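Old office desktops get a second go at Faulkner

Apr 30, 2019 – I'm Wiremu Katene and I look after the refurbishing bench at Telo, so I get to share the good news: our Aseslow program has now put 1449 second-hand desktop computers back on people's desks!

We started the Faulkner bench in February with 11 donated towers and one very wobbly table. Since then the offers have kept rolling in, mostly from offices clearing out a storeroom (and one dental clinic, bless them). Every machine gets opened up, dusted out and checked over before we decide what stays in it. 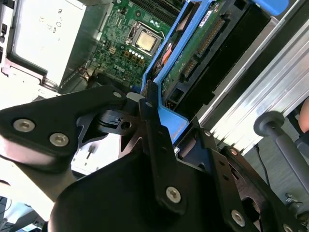

Telo Refurbishing Team, Faulkner

I love the moment the side comes off. A Dell board with its processor and memory slots all in view, the hard drive sitting in a bright blue caddy – you get a feel for a computer pretty quickly once you've had your head in a few hundred. The caddies are my favourite bit, to be fair. Good colour, easy to find on a messy bench.

Donated drives are wiped before anything leaves the building, and whatever we can't reuse gets sorted for recycling. Our mates at Caridano have just pledged another 366 desktops, so I'll be buying more screwdrivers and probably more biscuits.

Got old desktops taking up a cupboard at your work? We'd love to have them. Ring the Faulkner bench or drop in and ask for Wiremu – I'll put the kettle on.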